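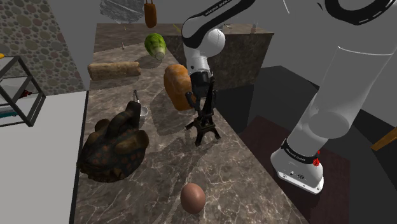

Two weeks with the Kiter two-finger gripper model in sim, mostly on the kitchen counter setup. Short version – good, buy it if you do small household stuff, skip it if all you pick is boxes.

Setup first. Arm is the Franka, same as everybody's. Kiter sends a description file and a finger mesh, plus a controller plugin. Plugin loaded on the second try. First try it wanted a config path with no spaces in it and the error message was useless. Wrote to support, Kaisu Saarela answered the same afternoon with the fix. Nice.

Compared it to the Flonden parallel jaw and an old Pelkonen model I've used for years. 100 grasps per object per gripper, same start poses, same controller gains. Objects all over the place on purpose – egg, bread, lettuce, small pot with a handle, a turtle figure, a little Eiffel Tower.

Egg. Kiter wins easy. Force limit holds where you set it. Flonden overshoots on close every time and I had to slow it way down. Pelkonen fine but slooow.

Eiffel Tower. Hardest thing on the counter. Narrow at the top, wide at the foot, tips if you breathe on it. Kiter got 3 more than Flonden out of the hundred, so call it a tie. Both knock it over when the approach is off to one side. Come straight down and go low.

Bread. No trouble with any of them, the loaf or the long one. Collision meshes matter more than the gripper here, I think.

Turtle. Too wide for Kiter across the shell. Had to go for the head, ugly. Flonden opens wider and just takes it. If your objects are big this is teh dealbreaker.

Pot. Handle sticks up so go for the handle. Kiter fingers slip a bit on the twist, raised friction and it went away, but then you're tuning friction to flatter a gripper and I don't love that.

Contact stability is good at 1,000 Hz. Dropped the rate by half and the fingers started to buzz on anything thin. Flonden did the same, Pelkonen didnt.

Gripes – docs are two pages and one is the license. Wrist camera mount is a separate download (Sonunness makes a free one that fits, use that). Finger pads aren't swappable without editing the mesh yourself. Update in March is supposed to fix the pads, will see.

4 out of 5. Keeping it for the small stuff, Flonden stays installed for the turtle.

Contact | Copyright Sonunness Reviews, all rights reserved | Back to top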